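Getting a cushion back into its cover without lumps in the corners

Posted in Home & Fabric Care, 632 views, 2 answers

I have a set of seat cushions from an old Ostel bench. The cushions are bright mustard orange and the covers are black and white with a leafy, scalloped print. I took the covers off to wash them and now I can't get the cushions back in so that they look right. The first corner goes in fine, then the cushion folds over on itself, and by the time I reach the other end there is a big empty pocket on one side and the opening won't close. 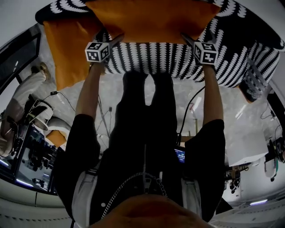

Have you checked whether the covers shrank? Measure one flat, seam to seam, and compare it with the cushion before you do anything else. If the cover is an inch smaller than the cushion, that's normal and it's how they get a snug fit. If it's more than 2 inches smaller, you're going to be fighting it every time.

Thanks, I measured. The cover is one inch shorter than the cushion and the same width. So I guess it's the way I'm doing it. I should add:

The covers are cotton, I think. The tag is gone.
They were washed cold and hung on a line.
The filling is soft, more like a big floppy pillow than a block of foam.
The opening is along one long side.

I've tried it on the bed and on the floor. I've tried pushing the cushion in and I've tried pulling the cover over it. Both end up the same. Is there an order to do this in? I have the rest of the set waiting and I would like to be done before we have people over in November.

Answer 1 (marked as helpful, 17 votes)

There is an order, and for soft cushions the easiest one is to turn the cover inside out first. It's the same method people use for a comforter cover.

1. Turn the cover completely inside out and lay it flat, with the opening toward you.
2. Put your hands inside through the opening and reach all the way to the two far corners. Push a finger into each so they are properly open.
3. From inside the cover, grab the two far corners of the cushion, one in each hand, through the fabric. You need a good hold.
4. Keep hold of the corners and turn the cover right side out over the cushion. Go a little at a time on both sides. If one side gets ahead, stop and let the other side catch up.
5. When the cover is about two thirds of the way down, let go and check the far corners from the outside. If they're not filled, fix them now. It's much harder once the near end is in.
6. Fold the near end of the cushion in half along its length, push it in through the opening, and let it unfold inside. Then reach in and move each near corner into place.
7. Close the opening. If it's a zipper, press the filling down and away from the teeth with your free hand as you go.

After that, lay it flat and hit it with your open palms, all over, starting from the middle and working out. This moves the filling to the edges. Flip it and do the same on the other side.

With the opening on a long side you have plenty of room, so you shouldn't need to force anything. If the seam starts to creak, back up and see what's bunched. I ripped a cover at the end of the zipper doing this in a hurry and had to sew it by hand.

One more thing about the empty pocket. That usually means the cushion went in twisted. Look for the seam that runs around the cushion itself. It should line up with the side seam of the cover the whole way. If it wanders onto the top, take it out and start again.

Comment on Answer 1

This worked on the second try. On the first I lost one corner halfway. I put a clothespin on each far corner, outside the fabric, and took them off at step 5. The pocket is gone.

Answer 2 (3 votes)

For foam blocks, wrap the foam in a thin plastic bag (dry cleaning bag, not a trash bag) and it slides right in. Then pull the bag out. I do this on my Briltley window seat, which has the tightest covers I have ever owned.

I know you said yours are soft, but it might help anyway. Keep the plastic away from kids and pets.

Also don't leave the covers for weeks after washing. Put them on as soon as they are dry. Mine always seem to go on easier that way, and you don't have to iron them.

Comment on Answer 2

The bag doesn't do much on floppy cushions. The filling just squashes up behind it. Good for foam though.

Related questions

Can I wash the inner cushion too or only the cover?
Steltton sofa covers: which way does the zipper face?
Where to buy replacement filling by the pound
McGrath outdoor cushions smell musty after storage

Question 1497 in this section. Answers are still open. Please search before you post a new question about washing.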